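# Ranger une peluche sur une table : pourquoi et comment

Une peluche est un jouet mou. Elle n'a pas d'os, pas de roue, pas de coque dure. Quand on la lâche, elle s'aplatit, elle se tasse, elle roule un peu sur elle-même. Dans cette page, on regarde de quoi une peluche est faite, pourquoi elle change de forme, et à quoi peut servir une simple assiette quand on range.

## De quoi est faite une peluche ?

À l'extérieur, il y a un tissu couvert de petits poils. On l'appelle aussi « peluche », comme le jouet. Les poils sont souvent en polyester, une matière fabriquée à partir du pétrole. Ils sont courts ou longs, droits ou frisés.

À l'intérieur, il y a le rembourrage. C'est une masse de fibres très fines, emmêlées les unes dans les autres. Entre les fibres, il y a surtout de l'air. Quand on appuie, l'air s'en va et la peluche devient plus petite. Quand on relâche, les fibres se redressent et l'air revient.

Les deux parties sont fermées par des coutures. Les oreilles, les pattes et la queue sont souvent cousues à part, puis attachées au corps.

## Mou ou dur ?

Prends un cube en bois. Tu peux le poser sur n'importe quelle face, il garde la même forme. On dit qu'il est rigide.

Prends maintenant un mouchoir, une chaussette ou une peluche peu remplie. Chaque fois que tu les poses, la forme est différente. On dit qu'ils sont souples. Un objet souple peut faire un tas, un pli, une bosse. Parfois, il faut le regarder de près pour savoir ce que c'est.

Sur une table blanche, un petit tas blanc se voit moins bien qu'un tas rouge ou bleu. L'œil cherche alors d'autres indices : le bord qui fait des vagues, le milieu plus gonflé, une tache de couleur.

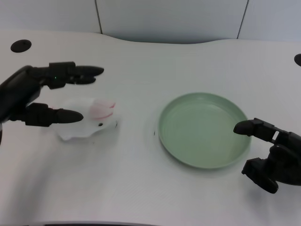 ## Attraper sans abîmer

Pour prendre un objet mou, on écarte les doigts, on les place de chaque côté, puis on serre doucement. C'est une pince. Ta main en fait une avec le pouce et l'index.

Il y a deux erreurs fréquentes :

- serrer trop peu : le tissu glisse et l'objet retombe ;
- tirer sur une petite partie, par exemple une oreille : la couture travaille beaucoup et peut finir par craquer.

Le mieux est de prendre la peluche par le corps, là où elle est la plus épaisse. Une oreille, on peut la toucher, la lisser ou la remettre à plat, mais on évite de porter tout le poids du jouet avec.

## À quoi sert l'assiette ?

Une assiette n'est pas réservée au repas. Son bord relevé, même peu haut, forme une limite. Ce qui est dedans est rangé, ce qui est dehors ne l'est pas encore. C'est la même idée qu'une boîte ou un panier, en plus plat.

Pour un lapin en peluche, une assiette ronde fait une bonne place. On peut le coucher sur le côté, bien étendu. La couleur aide aussi - un lapin blanc se repère tout de suite sur un fond vert clair.
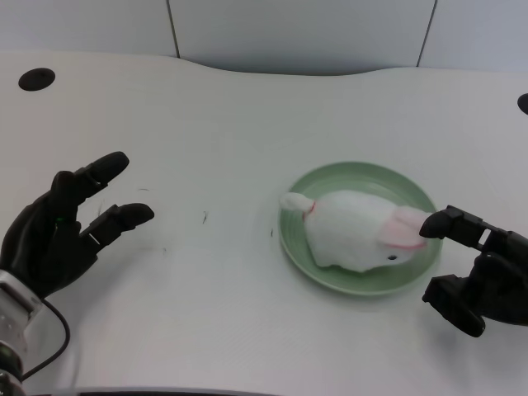 ## À toi d'essayer

Il te faut une peluche légère qui pèse environ 100 grammes, une assiette en plastique et une table dégagée.

1. Pose la peluche en tas sur la table, sans l'arranger.
2. Regarde-la d'en haut et cherche où sont la tête et les pattes.
3. Prends-la par le corps avec deux doigts seulement, le pouce et l'index.
4. Couche-la dans l'assiette et vérifie ce qui dépasse.

Recommence avec une chaussette, puis avec une éponge sèche. Note à chaque fois si la forme a changé entre la table et l'assiette.

## Les mots à retenir

**Rigide** : qui garde sa forme quand on le prend ou quand on le pose.

**Souple** : qui se plie et change de forme facilement.

**Rembourrage** : ce qui remplit l'intérieur d'une peluche ou d'un coussin.

**Couture** : ligne de fil qui tient deux morceaux de tissu ensemble.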